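Is a box lid good enough for keeping small jewelry, or do I need a real tray?

Posted in Home Storage and Tidying by Florence Gosselin, Apr 16, 2026
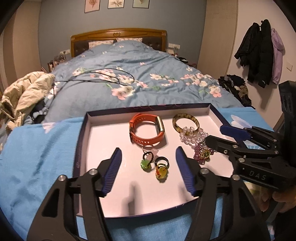 My sister has been after me to buy one of those stackable velvet trays from Trulado, and I'm not convinced. They want $93 for the starter set. What I own is small stuff: rings, a couple of bracelets, a bangle, a fitness band I take off at night. None of it is worth much except one ring that was my aunt's. For a few weeks now I've been dropping it all in a shallow white lid with navy sides, and so far it works, in the sense that I can see everything at once. The orange band stands up on its side in there and the rings end up in a little bunch in front of it, with the bangle sitting on top of part of the clear bead bracelet. So I get why people say it all needs separating. But does it? Every article I read on this seems to be written by someone who sells dividers.

Specific things I'd like to know:

Will beaded rings get damaged from knocking against plain ones? One has dark beads with a green carved stone, and another has green and gold beads with a yellow stone on top. I don't know how the beads are strung, whether it's wire or stretchy cord.

Is cardboard bad for jewelry? I've read that it is, and I've read that it isn't, on the same website.

I also have a beaded piece in purple and magenta made of really tiny seed beads. Can that stay in with the rest?

I live in Stastham, where the summers are sticky, if that matters. Please don't tell me to buy an armoire. My bedroom has a bed and a chair and that's what fits.

Edited to add: the lid gets moved on and off the bed, which I know is not ideal. I tipped it once in March and spent a whole evening with a flashlight.

Mervin Nguyen
Member, 314 posts

I did bead repair at craft fairs for years, so take this as one person's opinion from that side of it.

You don't need the $93 set. I've handled a friend's and the velvet sheds. It's a tray with fuzz on it. The idea that everything must have its own slot is mostly a way to sell slots.

That said, I'd split your things into 2 groups, and a strip of folded card down the middle of the lid would do for that. Put the seed bead work, the beaded rings and the bead bracelet on one side. Plain rings, bangle and watch band go on the other. The watch band is the one I'd worry about most, oddly enough. It's the biggest thing in there and if the metal around the face slides into a beaded ring every time you pick the lid up, sooner or later something chips. If it were mine I'd keep it on the charger and out of the jewelry altogether. You wear it every day anyhow.

To find out how the rings are strung, hold one under a lamp and pull very gently. If it gives, it's elastic. Elastic dries out wherever you keep it, in a tray, in a lid, in a safe, and the only thing that helps is keeping it out of the sun and not rolling it over big knuckles. If it doesn't give, it's probably wire or nylon. Wire lasts a long time but bends out of shape if something heavy leans on it. Your aunt's ring, whichever it is, I would put somewhere else. A pill bottle with a cotton ball is fine and costs nothing.

The seed bead piece should lie flat with nothing on top of it. A thread snags on a rough edge, you lift the wrong thing, and you've got beads in the carpet. I've restrung pieces that had 1291 beads in them (I counted once because the customer didn't believe my price) and it is not work I'd wish on anybody.

On cardboard: it can make silver go dull faster, from what I've seen. How much faster, I couldn't tell you, and I don't trust the people who give you an exact figure. I can't tell from here what metal you have, or if it's even real metal. Cheap plated stuff goes off on its own schedule. If you're bothered, lay a piece of clean cotton in the bottom. It also stops the rings from skating around, which is a bigger help than the tarnish part in my view.

For damp, I'd skip the little packets people save from shoe boxes unless you can close the container. In an open lid they're just one more thing rolling around. Do you still have the bottom half of the box? If so, use the two together in summer and you've already done most of what the fancy ones do.

kosierfan
New member

Just get the Kosier roll. It's a fabric roll with zip pockets and it hangs on the back of the door. Best thing I ever bought, all my tangles are gone.

Florence Gosselin

Mervin, thank you, this is the first answer I've had that didn't end in a link. I pulled on both beaded rings. The one with the dark beads gives a little and the other one doesn't, so I guess I have one of each. I'm still not sold on the card divider since I think I'd crush it inside a week, but the cotton makes sense and I have an old pillowcase I can cut up.

I'm going to look for the bottom of the box. I think it's holding batteries.

kosierfan, does the roll have clear pockets? If I can't see a thing I forget I own it, and then it may as well be in a landfill. I had a hanging one from Caron years ago and found a pair of earrings in it when I moved out, still on the card from the store.

kosierfan
New member

The pockets are mesh so you can sort of see. I have the small one. Not sure about rings, mine is mainly necklaces.

Mervin Nguyen
Member, 314 posts

Mesh and seed beads don't get along, so I'd keep the purple piece out of it whatever you decide. Necklaces in a roll, sure. For rings I still say the lid. Move it off the bed, though. A windowsill is no good because of the sun, but if that chair has nothing on it, start there.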